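Tidy up your home network in one afternoon

I love a good cleanup day, and my favorite one of the whole year has nothing to do with closets. It's the day I go through the home network! If you run a little lab in the garage or a workbench with a couple of old PCs on it, you already know how fast it fills up with mystery boxes, forgotten passwords and cables that go nowhere. These are the tips I've collected from doing my own place and a few friends' places. You don't need to be an expert. You need a notebook, a roll of tape, a marker and a cup of something hot.

Start with a list

Walk around the house with the notebook and write down everything that has a plug and talks to the network. Printer, phones, TV, game console, the weather thing on the windowsill. Do this before you touch the computer. Then log in to your router and look at the page that shows connected devices (it may be called "clients," "attached devices" or "DHCP leases"). Compare the two lists.

You will find something on the router's list that isn't on yours. Everybody does, and this is the fun part! On my first try I had a machine called REDIER-2 sitting there with a perfectly good address, and it took me most of an hour to work out that it was an old print server behind the filing cabinet, still plugged in, still happily answering on port 80 with the factory password.

If you want to go a step further, run a scan from a laptop on your own network:

nmap -sn 192.168.1.0/24

Change the numbers to match your own range. It will only find what's awake, so wake everything up first, then run it again late in the evening and see what has changed. Keep it to your own network, please, and if you share a house, tell the others before you start.

Label both ends of every cable

Both ends! One end is no use at all when you're on your knees behind a desk. I fold a strip of masking tape over the cable like a little flag and write the same short code on each side. K1 for kitchen one, G3 for garage three. Masking tape does dry out after a couple of years, so if you have a label maker, this is its moment. Carola Eichhorn wrote to me after last year's version of this page and suggested colored bread bag clips. I tried it and I'm never going back. They snap right on, you can write on them with a fine marker, and they cost nothing.

Power bricks need labels even more than cables do. Write the name of the device on the brick itself. A 12 volt brick and a 5 volt brick can have exactly the same plug on the end, and that mistake usually costs you the smaller gadget.

Give every gadget a fixed address

Most routers let you reserve an address for a device. Look for "address reservation" or "static lease." Pick blocks that make sense to you. Mine go like this:

.2 to .9 for the router, switches and access point
.10 to .29 for computers
.30 to .49 for printers and storage
.50 and up for gadgets
.100 to .200 left for guests and phones, handed out automatically

Then put names in your hosts file, so you can type "printer" and be done with it. On Linux and Mac it's /etc/hosts. On Windows it's hiding in C:\Windows\System32\drivers\etc and you have to open your editor as administrator or it won't save. One line for each device, address first, then the name. It takes ten minutes and you'll be pleased with yourself all year.

Get rid of the factory passwords

Go down your list one at a time and log in to everything that has a login page. If "admin" and "admin" gets you in, it'll get anybody in. Set a new one, write it in the notebook or in your password manager, and put a check mark on the list. The gadgets people skip are always the small ones: printers, network drives, baby monitors, the little switch with a web page you've never opened.

While you're logged in, have a look for remote access, UPnP and anything called "cloud setup." Turn off what you don't use. You can always turn it back on (and if something stops working that evening, you'll know right away what it needed).

If a device serves its login page on port 443, use that one. Your browser will probably grumble about the certificate, and on your own network that's normal for this kind of gear. A device that only offers plain HTTP should stay away from the internet completely.

Fix your SSH keys while you're at it

This one is for those of you with Linux boxes. If your key login keeps falling back to a password, nine times out of ten it's file permissions. Your private key should be 600, meaning only you can read and write it:

chmod 600 ~/.ssh/id_rsa

The .ssh folder itself should be 700. Then test the key from a second terminal window before you switch off password logins in sshd_config — and leave the first window open until you're sure. I have locked myself out of the garage machine and had to carry a monitor across a wet yard in the dark. Twice.

I also like to set an idle timeout. ClientAliveInterval 300 makes the server check in on a quiet connection every five minutes, and it clears out dead sessions from laptops that have gone to sleep. Dexter Haddad sets his lower, but he has a flaky connection out to the barn and it suits him.

Put the odd stuff on its own network

If your router can do a guest network, use it for more than guests. Anything you don't fully trust or can't update goes there: old tablets, bargain smart plugs, test machines, practice boxes full of holes. On most routers the guest network can reach the internet but can't reach your main computers, and that's exactly what you want. Check that it really works, too. Join the guest network with your phone and try to open your printer's page. If the page comes up, look for a setting called "isolation" and switch it on.

Practice boxes that are broken on purpose are better off with no internet at all. In your virtual machine program choose "host-only" for the network and they can only talk to your own computer. Take a snapshot before you start poking around, and you can go back to a fresh copy in seconds.

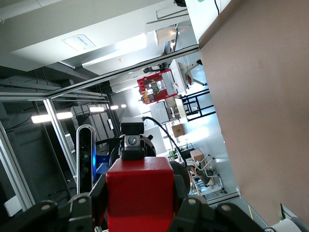

Back up your settings

Nearly every router has a button that saves the whole setup to a small file. Press it! Do it today and once more after each big change. I keep mine in a folder with the model name and the month in the file name, so "pradora-router-july" tells me all I need. Copy that folder to a USB stick and tape the stick inside the cabinet door where the router lives. Remember that the file may have your passwords in it, so don't email it to yourself.

Update, one thing at a time

Firmware updates are worth doing, but never do the router and the switch in the same five minutes. Update one, wait, check that the house still works, then go on to the next. My Sitex switch takes so long to restart that I was sure I'd killed it the first time. Go make a sandwich. And use a cable for this job, not Wi-Fi.

If the maker's site has had nothing new for your model in years, write "old" next to it on your list. Those are the ones to move to the guest network now and replace when you can.

A few small ones

Keep 6 spare patch cables in a zip bag near the router, all tested, all short.

Dust the vents. A soft paintbrush is better than a cloth.

Hook-and-loop ties beat zip ties every time, and you'll never nick a cable cutting them off.

Draw your network on paper, even badly. My drawing is on the back of a Kasprzak parts catalog and I still use it every month.

Last updated April 6, 2013. Next on my list is the Wi-Fi channel mess in our neighborhood, so send me your tips for that if you have any!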